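Flolleck asks the nation to put the kettle on properly

FOR IMMEDIATE RELEASE

Flolleck, the small tea merchant based in Brennan, is bringing back its Slow Kettle campaign this May, with a free guide for offices, village halls and anyone else who has been handed a cup of warm beige water and said thank you.

The campaign follows a survey of 1297 customers on the firm's mailing list, who were asked how long they leave a tea bag in. Of those, 415 admitted to taking it out in under a minute. A further number declined to answer, which Flolleck has chosen to treat as a confession.
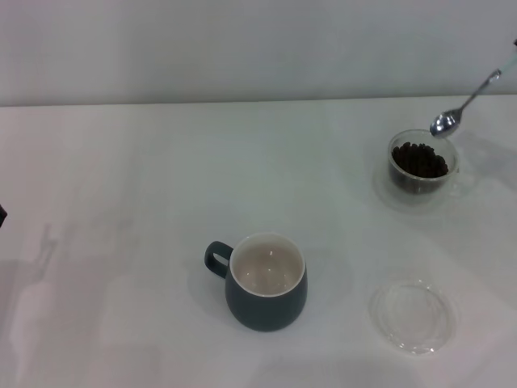 The guide runs to 7 pages and asks very little of its readers. Water should be freshly drawn and properly boiled, the bag should be left alone for at least 3 minutes, and the milk question is dealt with in a single paragraph that has been rewritten more often than all the others put together. There is also a page on what to drink from. Flolleck favours something like a dark grey mug with a rounded body and a white inside, so that the drinker can judge the colour of the tea and decide whether to be pleased or to complain. A handle is recommended. Glass cups are permitted, though the guide does not go out of its way to be kind about them.

"We are not trying to frighten people," said Perihan Şimşekoğlu, founder of Flolleck. "If you have made tea the same way for thirty years and you like it, carry on. But if you have made it the same way for thirty years and your visitors always ask for coffee, there may be something in the guide for you."

The first Slow Kettle campaign began as a note slipped into parcels after a run of letters describing the firm's breakfast blend as weak. Replies from Flolleck asking how it had been brewed produced some remarkable answers, including one from a customer who had been using the hot tap.

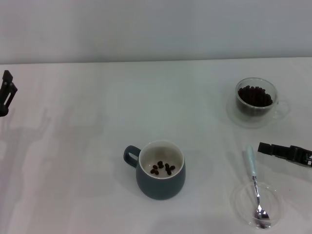

This year the guide will be joined by a new blend, Clallico, made with workplaces in mind. It is a strong black tea that holds up well to being forgotten on a desk during a long phone call. It comes in boxes of bags and as loose leaf, the latter for offices where people still trust one another with a strainer.

Clallico will be launched at a tasting in the Nornamel Rooms, Brennan, on a Wednesday afternoon in May, starting at 4pm. Entry is free and biscuits will be provided. Guests may bring their own mug, and most of last year's guests did. Dunking is allowed, at the owner's risk.

Copies of the guide can be collected at the tasting or requested with any order. Workplaces wanting several copies are asked to say how many kettles they have and when they were last descaled – answers will be kept private.

Notes to editors

Flolleck blends and packs tea in Brennan and sells by post and through independent grocers. Perihan Şimşekoğlu is available for interview most mornings, but not before her second cup. Samples of Clallico can be sent to journalists on request, with brewing instructions. Please read them.

ENDS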